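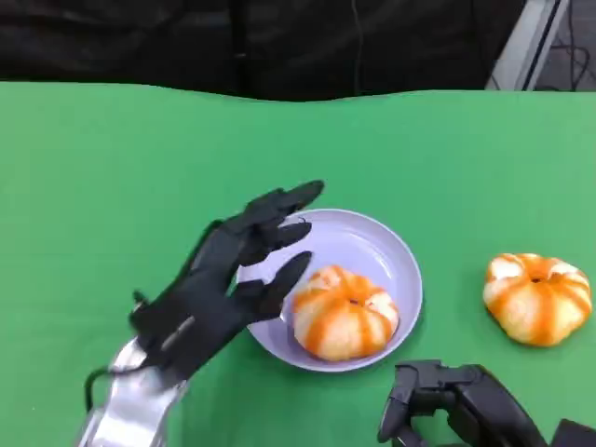
Lomau Games Desk - Strategy & Sims
Search this site Enter keywords Go

Well, Drallolo is finally out of early access, and there goes my week! If you missed it in August, it's the city builder from Osov where your whole town sits on a river barge and you trade your way downstream (and occasionally ram people). The 1.0 update adds a proper campaign, 223 new cargo types and, at long last, a pause button that lets you keep building. I cheered.

Lead designer Zaid Shboul says the map now runs to 2,000 river miles, and I believe him - I sank twice before I even reached the second lock. Multiplayer is still capped at four barges, which is a bit of a shame, but Osov wants to raise that in a free patch before winter.

It's on PC now, and anyone who bought the early version gets the update free. I'm off to sell some turnips.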